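Fukska's equipment planner had 30 minutes between meetings and a spreadsheet already open. The table-setting work, she said, started with one pair of hand-held grippers and no line in the budget for a second.

"I priced the arms first, and that was backwards," she said. "We should have priced the hand tools, the cables and the spare jaws."

Spare jaws from Kaufmann run $400 a set. She now orders 3 sets at a time.
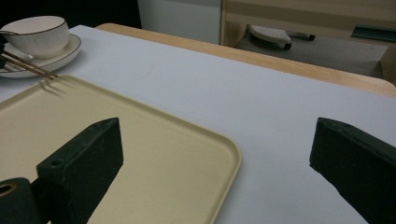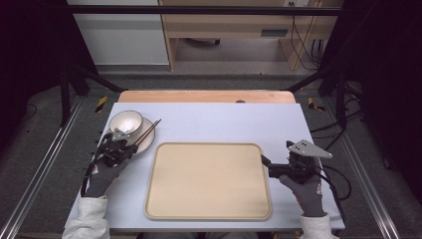
Dishes are the cheap part. She buys them from a restaurant supplier and puts them under consumables, along with gloves and floor tape. A second table with its own rails was quoted at roughly $800 by Skirkus, delivery not included, and she is holding that until October.

The arms are still undecided. Rusanora offers a lease, but the service contract is billed separately and she wants both on one invoice. "If I can't see the yearly number, I can't sign it," she said.

Her next request is for shelving.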